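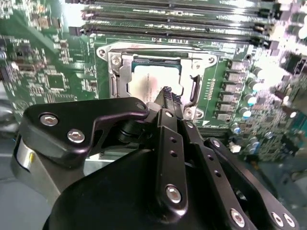 I've been pulling computers apart for a living since before I could legally hire a car, and the bit that's always cost me the most time is putting things down. Screwdriver under the board, memory sticks on the chair, that one screw in the carpet. Take a green desktop board like this one, with its four memory slots empty and the processor sitting in its metal surround with a reddish-pink smear across the top. To do a proper job on it I want cleaning wipes, a driver that fits those silver screws, somewhere safe for the RAM and both hands free. So I started selling the thing I wanted for my own bench, and it's called the Grullora.

## Grullora bench panel – $249

The Grullora is a grey plastic holder panel that goes up on an aluminium extrusion frame behind your work, so your bits and pieces live on the wall and your board gets the whole bench. It's made by Gitero, a small moulding outfit I've been dealing with for years, and I sell it out of my workshop in Alcantara along with the fixings. I'm Reginald Kincaid, by the way, and if you ring the shop it'll be me who picks up (or the answering machine if I've got thermal paste on my fingers).

You get:

- one Grullora panel, grey
- a bag of nine drop-in nuts and matching bolts (you need eight, and you'll drop one)
- a hex key
- a fold-out sheet with the hole spacing, printed at full size so you can tape it up and mark straight off it

The panel weighs 1,470 grams on my kitchen scales before you load it up. Extrusion isn't included, as most people who ask me about these already have a frame or want to cut their own lengths. If you don't, drop me a line with your bench width and I'll price up some rail for you.

## What goes where
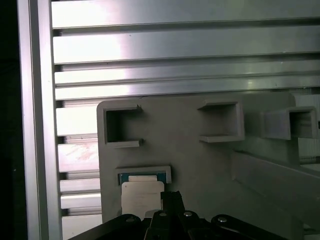 Everyone ends up with their own layout, and I've given up arguing with customers about it. I keep my drivers on the left, tweezers and spudger in the middle, wipes on the right, and I'd fight anybody who moved them! The upright holders are all open-fronted and boxy, and the left and middle ones have lips that face in towards each other, so a flat case or a slim tool roll has something to sit against. The one over on the right sticks out further with its opening to the side, and I'm very fond of it for anything I grab without looking. Down low on the left there's the wide, shallow slot with the raised rim, and in my shop that's for memory sticks in their antistatic sleeves. The surface is matte with a bit of texture to it, so you don't get the bench lamp bouncing back at you the way you do off the bare rails.

A word on those rails. Mine are stacked one on top of the other as a full backing, and that's the dearest way of doing it. Two horizontals will carry the panel perfectly well. I went the whole hog as I like being able to slide things up and down when I change jobs – laptops one week, old towers the next.

## Putting it up

Ten minutes if your frame's square, an afternoon if it isn't.

1. Tape the sheet to your rails and mark the bolt positions.
2. Drop the nuts into the slots and slide them to your marks.
3. Hang the panel on the top bolts, finger tight.
4. Fit the lower bolts, check it with a level, then nip everything up with the hex key.

Go easy on that last step. It's plastic, and a quarter turn past snug is plenty. Please don't use an impact driver. I have had that phone call.

Set the height so you can reach the lowest holder with your elbow on the bench. Mine started out much too high and I spent a winter with a crook shoulder before I shifted it.

## Questions I get a lot

**Will it go straight on a plasterboard wall?** It will if you hit the studs, but you'll need your own screws and a spacer behind each one. I'd rather see it on a frame.

**Is it antistatic?** No. It's an organiser. Keep your wrist strap on and keep loose RAM in a sleeve, same as you would with any tub or drawer.

**Does it come in black?** Just the grey for now. I asked Gitero and their minimum run for another colour is 1,000 panels, and I haven't got the shed for it.

**How do I clean it?** Warm soapy water and a soft brush. Isopropyl is fine on a rag for paste smears. I've never put acetone near one and I don't plan to.

**Can I buy single holders?** Sorry, they're all part of the panel. If you only need one spot for a driver, the little Ureck clip is on the next page for a good deal less, and I use a couple of those myself on the soldering side.

## A few gripes, so you know

The holders are sized for bench tools, so a full-length ruler or a big tube of cleaner will lean out and annoy you. Small screws will vanish into the bottom of anything that deep, so keep a magnetic dish on the bench for those. And dust does settle in the openings over time. I run the vacuum nozzle around mine when I remember, probably about twice a year.

## Ordering

Panels ship flat in a double-walled carton and usually leave Alcantara the next working day. Pick-up is free if you're nearby, and you're welcome to come and have a poke at the one over my own bench first (mornings are best, it gets hectic after three). If a panel turns up cracked, send me a photo of the box and the damage and I'll post you another one. Spare nuts and bolts are always in stock, for when you've dropped the second one too.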